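I finally sorted the utensil drawer!

It only took me since August. The drawer in question is the wide one beside the stove, the one that has to be pushed in with a hip, and over the years it had swallowed everything I owned with a handle on it. So I tipped the lot out, put the kettle on and got going at 9 in the morning with the radio up loud.

First job was matching up chopsticks, which I love far more than a grown woman should. I eat noodles with them, I beat eggs with them, I fish toast out of the toaster with them (unplugged, Mom, I promise). And I'm a sucker for a pretty pair!

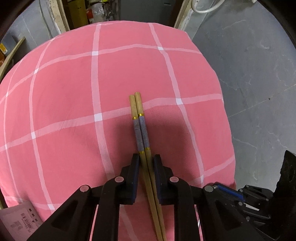 Pale wood, a gray textured band and those thin gold-colored rings. Swoon.

My friend Gemma Barbieri got me hooked on the good ones when we shared an apartment in Zostport. We had one saucepan, a wobbly table and 6 pairs of chopsticks between us, and we ate like queens. She still sends me a pair whenever she travels, tucked into a birthday card, and I still say I have plenty and then use them the same night.

After that came the spoons, and oh my goodness, the spoons. I had no idea I'd held on to so many, from so many different sets. Some came from the flea market in Bakke, where I can't walk past a cutlery tray without rummaging to the bottom of it.
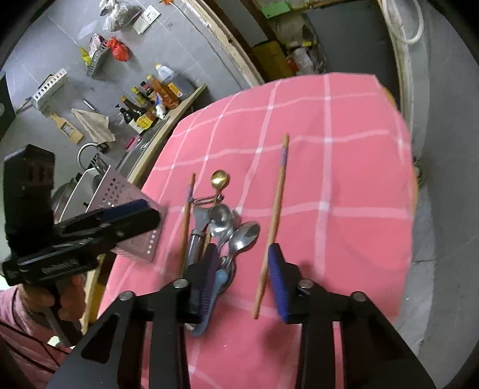 I'm keeping the odd ones. A gold spoon next to a silver one makes me happy, and a peeler that works is worth its weight in potatoes, so that stays up front where I can grab it. What did go was the bent whisk, two can openers and a garlic press that never once pressed garlic. They're in a bag by the door.

The drawer now slides shut with one finger! I've opened and closed it all afternoon just for the pleasure of it. Next up is the spice shelf, and I'm already eyeing the paprika.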